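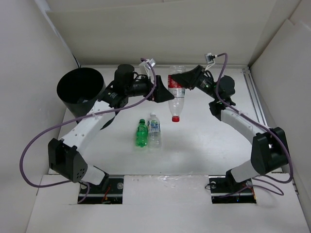
When Yasaman Heydari and Hajar Ezzat told their families they would share one wedding party, the mothers did not speak to each other for a month. The two women are cousins, and each had a list of 200 guests. Many names were the same, so the idea was quite practical.

They found a hall in Brivik, a small town with one hotel and a good bakery. The owner asked 2,000 for the night, with the chairs included. Food was the harder question. Yasaman's husband wanted fish, and Hajar wanted her grandmother's rice – the one with barberries – which takes a whole day to prepare.

"We argued more about the rice than about the men," Hajar says.

In July, 28 relatives came early to cook in the kitchen behind the hall. The cakes came from the bakery and arrived at four in the afternoon, one white and one with pistachio. Each couple had their own first dance, but the speeches were made together, and Yasaman's father spoke for so long that the tea was served before he sat down. The mothers shared a table near the door.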